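How do I get a spare bedroom ready for a guest who is staying a lot longer than a weekend?

Home & Household > Guests and Hosting

Selina Zürcher
October 7, 2023

My husband's aunt is coming to stay with us in Clivdale. She was originally coming for a long weekend. Then she found a cheaper flight home, and it leaves 10 days later than the expensive one, and she is very proud of the savings.

I like her. I want to say that first, in case she has learned to use the internet. But our spare room has only ever been asked to hold people for two nights, and two-night people put up with things. They live out of a suitcase and say the bed was lovely. A person who is staying for a week and a half needs somewhere to put her socks.

The room is small and carpeted and has the basics. I went through it last night pretending to be a guest, and the first thing I noticed is how much of hosting comes down to small plain objects you've stopped seeing.

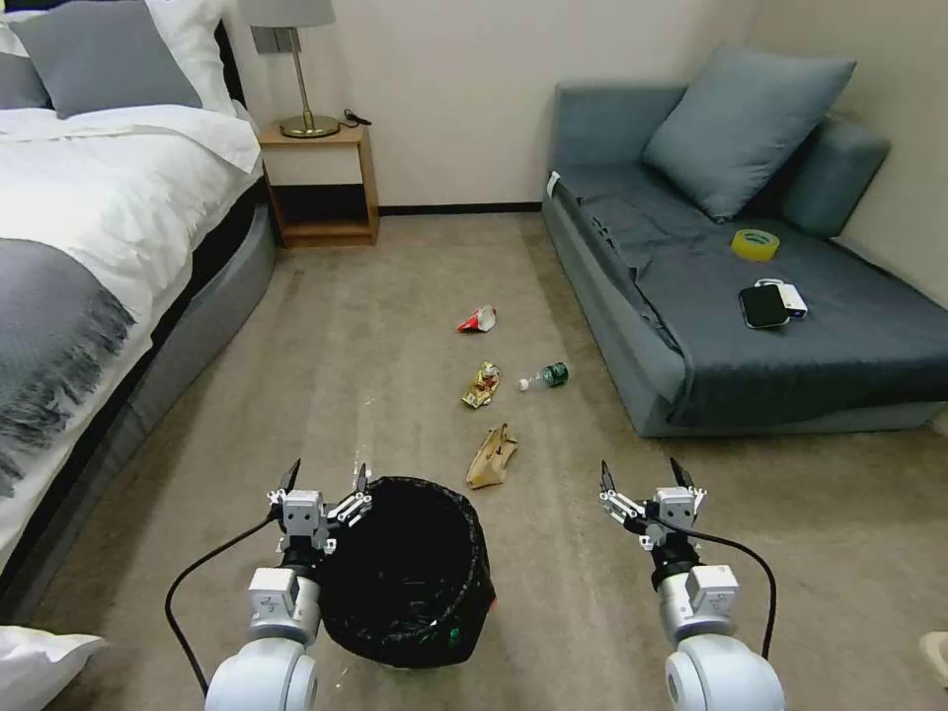

Spare room bin, with liner.

She's a serious reader, goes to bed at nine, and gets up at 5 to do stretches on the floor. She has told us about the stretches in two separate phone calls. So floor space matters more than it would for a normal aunt.

My husband's position is that she's family and doesn't care. His aunt's position, from the last visit, was that the towels were "interesting."
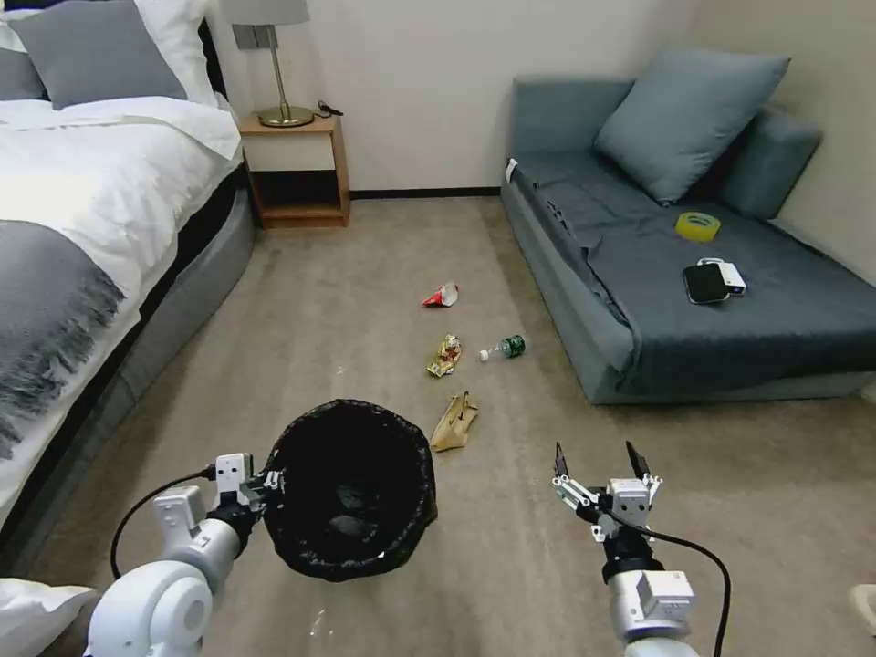
I have a modest budget and could buy one or two things. A friend swears by a folding luggage rack. My sister says forget the rack and get blackout curtains. My mother says a carafe of water with a little glass on top, but my mother also thinks we should repaint.

What I can't work out is the furniture. There's the bed, and there's also a sofa bed, a leftover from when we thought we'd have couples with children to stay. (We had one couple. The child slept in the bathtub, by choice.) I keep wondering whether the sofa bed should go down to the basement for the duration, or whether a long-stay guest would like somewhere to sit that isn't her own pillow.

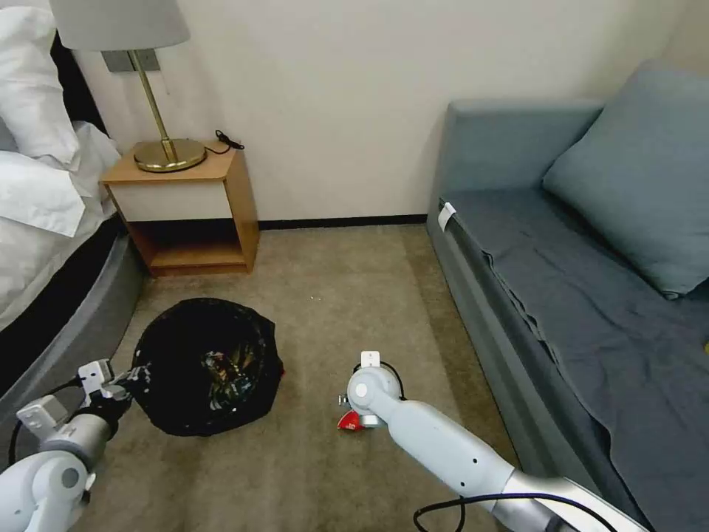

Storage is my other worry. The closet is full of our winter coats, a keyboard, and the box the keyboard came in, which my husband is keeping in case the keyboard needs to travel. I could clear half the rail if I were prepared to have the conversation. Apart from that there's the nightstand, with its one drawer and an open shelf underneath that has nothing on it, and I don't think I can ask a grown woman to live out of that. Do I buy a small dresser? Hooks? Is there something that fits under a bed with a solid base, or is the answer just no?

Also, what do people do about breakfast when the guest has been up for two hours before anyone else? I don't want her sitting politely in the dark.

Any advice welcome, except repainting.

Eren_in_Gutance

We had my father-in-law for 91 nights while his roof was being replaced, so I consider myself qualified and possibly entitled to a pension.

Storage first. Have the conversation about the coats. She doesn't need the whole closet, only enough rail for a few things she'd rather not fold, plus six or seven decent hangers that match each other. Matching hangers make people think you have your life in order. Skip the dresser. You'll spend your budget on it and then she'll go home and you'll own a dresser. A luggage rack plus hooks on the back of the door will get her through, and the rack folds flat behind something afterward.

Keep the sofa bed. A guest on a long visit needs a place to go where she can shut the door and not be hosted, and sitting on a bed all afternoon makes anyone feel like a patient. Leave it closed up as a sofa with a lamp near it and she'll read there. You get an afternoon off too. I can't stress that part enough.

Check the stretching space by lying down in it yourself. I mean it. You'll find out what she's going to kick, and you'll get a good look under everything, where the dust is.

For breakfast, show her the kettle on day one. Where the mugs are, which cupboard, how to make the toaster stop. My father-in-law tiptoed around our kitchen for a week because he thought the coffee maker was private.

Replace the towels. You know why.

102ndtimelucky

blackout curtains. had none at my brothers place and woke up with the sun every day for a week. never forgave him

Selina Zürcher

Thanks, both. I've lain on the floor. My husband came in, looked at me, and went out again without saying anything, so that's marriage for you.

The coats conversation has been had. I got half the rail and he kept the box. New towels are ordered, in a color I'd call uninteresting.

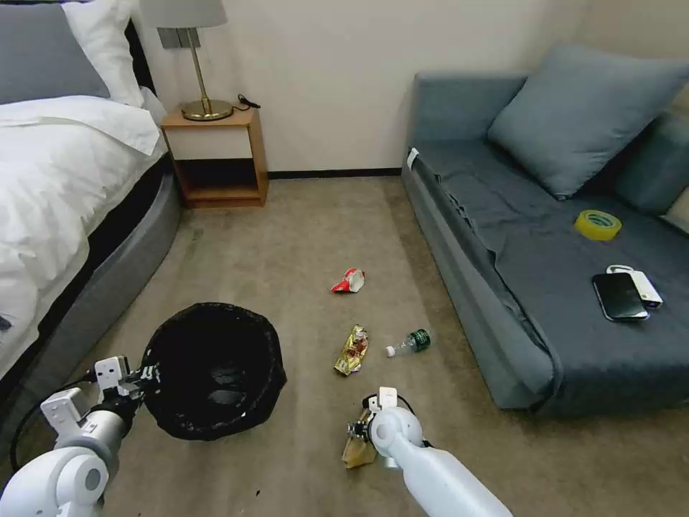
The lamp is a harder question than I expected. The one from the living room is too tall and the one from my desk makes everything look like a dental office. I may move the hall one in and let the rest of us find our own way to the stairs.

102ndtimelucky, she gets up at five. I'm not sure the sun is her main problem, but I've passed your message on to my sister, who is unbearable about it now.

Eren_in_Gutance

Get the little clip-on kind for reading. They're cheap and nobody trips over them.

One more thing I forgot. Write the wifi password on a card and leave it in the nightstand drawer. Otherwise you'll be spelling it out through the bathroom door.

pelham_r

Does she have a return ticket? Have you seen it?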